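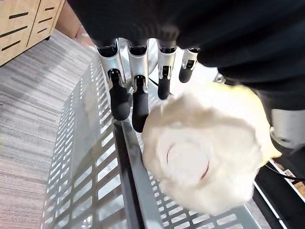

Meenakshi Agarwal had a mug of tea in one hand and a laptop balanced on the other when I turned up at the Elow robotics club, and she didn't put either down for most of the next hour. I liked her straight away.

The club has been going since December, and this term they're all working on the tidy-up challenge for the Niltbridge student cup (pick things up, carry them, put them where they belong). "People come in wanting backflips," she told me. "Then they spend three weeks on a soft toy and they're completely hooked!"

Soft things are the worst, apparently. "A bottle's the same shape every time you look at it. Fluff squashes, and the fingers can't decide where it stops." 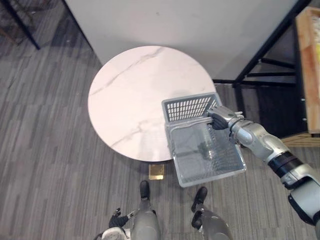
I asked about baskets, as I'd heard some grumbling on the way in. She laughed. "Oh, the basket. You hold it by the bar and the whole thing wants to tip. The team logged 141 tries at it, and I think 121 of those ended up in an argument about wrists."

There are 5 students on the team — all first years — and they meet on Thursdays after lectures. The rules give them 300 seconds a round, and Meenakshi reckons that's generous. "We used nearly all of it at the Clelen heat, mind you, and we'd forgotten to charge the laptop."

Did she ever fancy competing herself? "I did, years back. I was dreadful. I'm much better at shouting from the side." Then somebody called her over about a thumb, and off she went with her tea.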